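Soup swap returns to Bradholm in February

The Bradholm soup swap is back in February, and this year it's getting a bigger room! After three winters squeezed into the side hall at Peltolham Library, the swap moves across the street to the old Ocampo grange, where there is space for longer tables, a proper coat rack and a corner for kids to draw labels.

If you've never been, it works like a cookie exchange. You make a big batch of one soup at home, freeze it in quart containers, and bring six of them. You leave with six different ones. Last year 128 households took part, and sign-ups for this one have already reached 156, with people driving in from as far away as Sestuvwood. The split pea went first, same as always, but there was a peanut and sweet potato soup that people were still asking about in April.
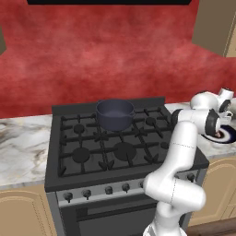
Do I have to bring a soup with meat in it?

Any soup is welcome, with meat or without. Last winter more than half the tables were vegetarian, and the bean soups were some of the fastest to go. Just write every ingredient on the label, along with the date you made it.

Labels matter more than they used to. The swap now has a separate table for soups made without nuts, dairy or wheat, and it sits by the front door so nobody has to hunt for it. Blank labels can be picked up at the library desk starting in January. Masking tape and a marker will do just as well, as long as the tape goes on before the container is frozen (it slides right off afterward, as plenty of us learned the hard way).

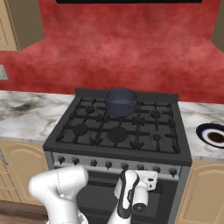 Cream soups and anything with potato chunks can turn grainy in the freezer, so the regulars suggest adding the cream when you reheat and cutting the potatoes small. Noodles are better packed in a bag on the side. Leave an inch of room at the top of each container, and let the soup cool in the fridge overnight before it goes in the freezer.

Whatever is left at the end goes to the Bradholm community pantry, which took home 212 quarts last year. The pantry has a new chest freezer now and would happily take more.

Doors open at 10 a.m. and swapping starts at 10:30. It's free to join, but please sign up at the library desk so there are enough tables. Bring a cooler or a sturdy box for the trip home, and a spoon if you'd like to try the tasting pots along the back wall. There will be cornbread too!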